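The Cutlow stairwell fault

The Cutlow stairwell fault is the name usually given to a failure in the navigation software of the Prunska, a small sidewalk delivery robot, found one September while the software was still being tested in a simulated city. The trouble was simple enough to describe, though it took a good while to track down: under certain conditions the robot planned its route straight across an open stairway, as if the hole in the sidewalk were more sidewalk. No real robot was ever lost to it, and the case is remembered fondly by those who worked on it, partly for the long evenings it cost them. 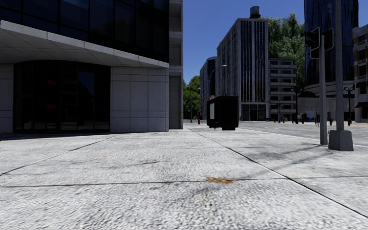

Reading time: 2 minutes

Background

The Prunska team, led by Debashish Wijesinghe, did nearly all of its early driving in a simulator called Kuo. Kuo's streets had glass office towers, broad pavements, poles, curbs and fire hydrants, and the robot was sent along them over and over with a different errand each time. A full round of testing came to 4000 trips, and by late summer the robot was finishing them so smoothly that people had begun to talk, perhaps a little too soon, about trying it outdoors.

Discovery

Parveen Pramanik, who looked after the trip logs, noticed that 39 trips in one round had ended with the robot below street level. The scoring program had marked every one of them as a success. It checked only the robot's position on a flat map, you see, and a robot lying at the bottom of a flight of stairs can look very well parked from straight overhead. She replayed the trips one at a time, and in each of them the route ran up to a stairway opening and on over its edge.
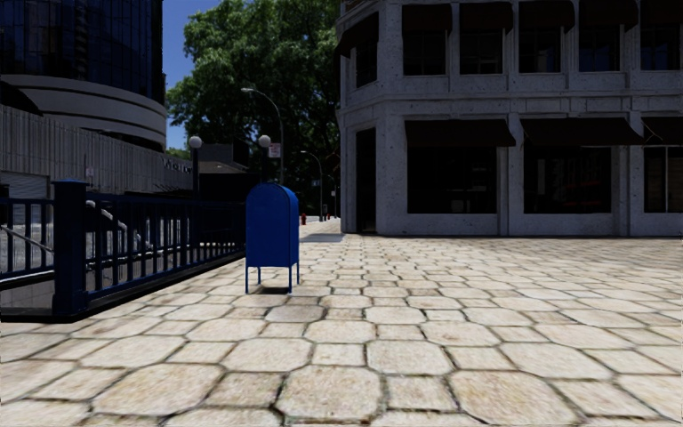 Cause

The planner kept two maps, one of solid obstacles and one of the height of the ground. Railings with closely spaced bars returned only scattered distance readings, and a filter meant to clear away stray readings (rain, leaves and the like) was removing some of the bars as well. That alone would have done little harm, but the height map filled any gap it couldn't see into by copying the ground beside it. Put the two together and a railed stairway became flat, open paving, and often the shortest way to the customer's door.

Kamrul Gazi, who had written the filter years before for an indoor cart named Brudodent, was quick to point out the connection himself. Brudodent had never been anywhere near a stairway.

Repair and later use

The filter was changed to keep thin upright shapes, and unseen ground was from then on treated as a drop until the sensors showed otherwise. This made the robot rather timid for a time, and it would stop and dither at dark patches of shadow. Fathima Mondal spent much of that autumn coaxing it past them. The scoring program was also taught to check height, and 200 stairway trips were added to every round of testing, 75 of them set in low evening light.

Those trips are still known around the office as the Cutlow set, after the street in Kuo where the first bad route was replayed.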